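Zelico Home Help > Tidying and Storage > Small Spaces

Where do you keep a hairbrush when the bathroom has no drawers?

Posted by Killeck_Kate, 731 views

I moved into an apartment in June and the bathroom has a sink, a mirror, and the optimism of whoever designed it. No drawers, no cabinet, one shelf the depth of a playing card. The toothbrush fits on the shelf. The hairbrush fell off it twice before breakfast and then went behind the toilet, where I let it think about what it had done.

So the brush now lives on a small white table in the hallway, and it has started collecting friends. Hair ties, receipts, a comb I don't remember buying. I'd like one place for the brush where it stays put and I can grab it on the way out. I don't want to drill anything (rental) and I don't want one of those acrylic organizers with 19 compartments, as I own one brush and no lipstick. What do people use?

Qusai Qaisi
19 helpful votes

A pencil cup. The plain wire mesh kind that every office has too many of. Stand the brush in it handle down, put it on your hallway table, and you're finished. I've done it this way for years.

Some notes from long experience in a field that doesn't really need experts:

Mesh is better than a solid mug. A brush that goes back damp can dry out, and you can see what has gathered at the bottom before it becomes a civilization. With a mug you find out by smell.

Check the length of the handle. You want it to reach the bottom of the cup with the whole head clear of the rim. A stubby travel brush will sink in up to its bristles and you'll be fishing it out by the hair.

Big paddle brushes are top-heavy. If yours leans, drop a few clean pebbles in the bottom — enough to steady it, small enough that the handle still goes in. An ordinary oval brush with a light plastic handle shouldn't need any help.

Don't let pens in. It starts with one pen.

To clean the cup, take it to the sink, run warm water and dish soap through it, and go over the mesh with an old toothbrush. Dry it well, especially around the base ring, or it can leave a rusty circle on a white table. Ask me about my white table.

thibodeaux_290
2 helpful votes

just put it in your bag?? mine has been in my bag since college

RemetikRow
6 helpful votes

Seconding the cup, with one complaint. Cheap mesh sometimes has a rough bit of wire where the wall meets the rim, and it will catch on bristles and sleeves. Run a finger carefully around the inside before you buy it. My first one ate a cardigan.

I'd also keep it toward the back of the table, near the wall. In my hallway anything at the front edge belongs to the cat by 7 a.m.

Killeck_Kate

Thanks, all. Found a black mesh one at the back of my desk, evicted the pencils, and the handle goes right down to the bottom. The comb is going in the bathroom, on the playing card. As for thibodeaux_290, I've seen the inside of my bag and I wouldn't do that to a brush.
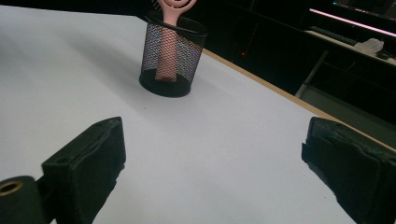 The receipts are still homeless, but I'm told that's a separate thread.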